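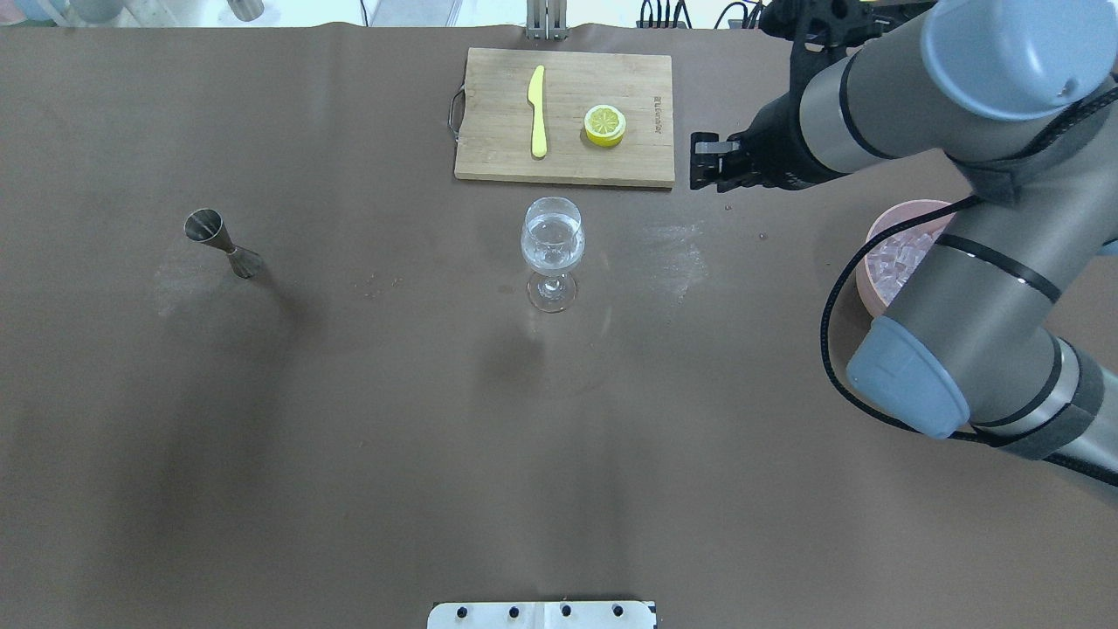 How do I oil a bamboo cutting board so it doesn't stay sticky?

Use food-grade mineral oil, put on less than you think, give it a night to soak in, and wipe off everything that's left in the morning. Stickiness is nearly always either the wrong oil or extra oil left sitting on top.

Cutting board care — Kitchen & Home — 984 views

Dularen
Adding details to my post. I bought my first decent bamboo board in September and did what my aunt does, which is pour olive oil on it and rub it in with a paper towel. Now it feels tacky and smells a bit like old crayons. I washed it with dish soap and the smell went away for a day, then came right back. Is it ruined? And how often should I be oiling it once it's fixed? I cook most nights, mainly vegetables, and I use the same side for everything.

Oğuzhan Yurt
93 people found this helpful

Your board is almost certainly fine! I've brought back boards in much worse shape, including one from a yard sale in Stevstead that had been living under a leaky plant pot, and I still slice bread on it.

The smell is the olive oil. Cooking oils go rancid on a board and then they turn gummy, so the first job is to get as much of the old stuff out as you can. After that the oiling part is easy and (to me at least) really satisfying. Bamboo comes alive when it gets a proper drink.

Getting the old oil out

Sprinkle coarse salt or baking soda over the whole board and scrub it with half a lemon, cut side down. Squeeze as you go so it makes a paste. Leave the paste on for ten minutes, scrape it off with a bench scraper or an old gift card, and rinse with hot water. Don't soak the board, and please don't put it in the dishwasher. If it still smells, do the whole thing over again. Mine took three tries.

Then stand it on its edge and let it dry for a full day. I know that sounds long. Bamboo strips are glued together and water likes to hang around in the seams,

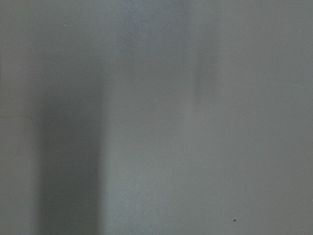 so even when the face feels dry to your hand there can be plenty of damp left further in, and oil won't go where water already is. Put it somewhere with air on both sides. A dish rack is great. Flat on the counter is how boards end up cupped, and a cupped board rocks under the knife and drives you up the wall.

Once it's dry, run your palm over it. If it feels fuzzy, that's raised grain, and a light sanding with fine paper will knock it down. Go with the strips, never across them, and wipe off the dust with a barely damp cloth. Then wait again! Sorry. An hour or so is plenty this time.

I do my oiling on a big table with something over it, brown paper for preference. Mineral oil creeps, and it will find the one bare spot of wood you forgot to cover. 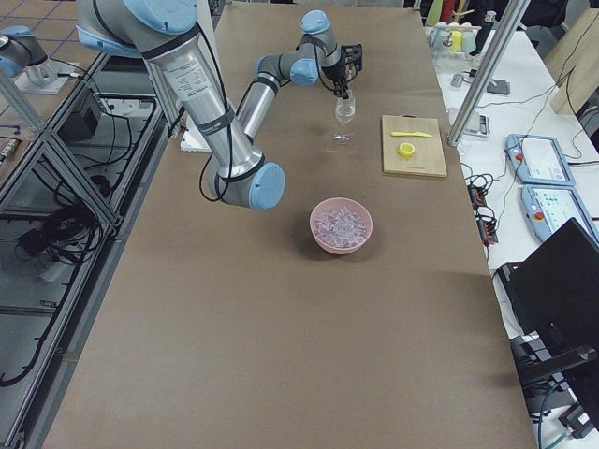

Long worktable with a flat brown top.

Oiling it

1. Warm the bottle of mineral oil in a bowl of hot tap water for a few minutes. Warm oil spreads thinner.

2. Pour a puddle about the size of a silver dollar in the middle and work it outward with a lint-free rag. Old T-shirts are perfect.

3. Do the other face, all the edges, and the handle hole if there is one. The ends drink the most, so give them a second pass.
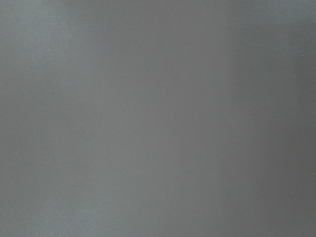 4. Leave the board standing on edge for 8 hours, or overnight.

5. Wipe it down hard with a dry rag. Keep going until the rag stops dragging. Skip this and you get the tacky feeling all over again.

For a board that's been stripped with salt and lemon, repeat the oiling the next night. After that, once a month is good for someone who cooks as much as you do. A drop of water should bead on the surface — if it sinks in and leaves a dark spot, it's time.

Jimbridge
just sand it

Eren
Agree with Oğuzhan on nearly all of it, but I'd finish with board cream (mineral oil with beeswax in it). It keeps the water off longer and it feels lovely! I make mine in a jam jar, four parts oil to one part wax by weight, melted slowly in a pan of water. One jar lasts me ages. Don't bother with walnut oil if anyone in the house has a nut allergy.

Also, use one side for onions and garlic and the other for fruit. I burned a tiny mark in the corner of the onion side so I can tell which is which.

Dularen
Thank you all so much!! Took 2 rounds of the salt and lemon and the crayon smell is gone. First coat of oil went on tonight and the color is gorgeous. Eren, does the cream go on over the oil right away or do I wait a day?

Eren
Wait a day, then a thin layer, then buff.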